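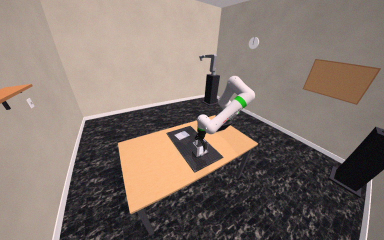
## Fitting the Plamow roof bars

The Boyer brochure says two minutes. Allow longer, and don't trust the torque sticker on the bar, as it was printed for the old clamp.

1. Open both front doors and wipe the gutters.
2. Set the front bar on the door marks. On the Festham estate the marks are often wrong, so measure from the windscreen.
3. Tighten each clamp by hand, then use the key supplied. Stop at 10 Nm.
4. Fit the rear bar the same way.
5. Pull hard on both bars. If either moves, start again.

**Note:** Stillavix covers are sold as "silent". We still heard them whistle on the motorway.

**Caution:** Check the clamps again after the first trip, whatever the box claims about self-locking. Do not use the bars in an automatic car wash.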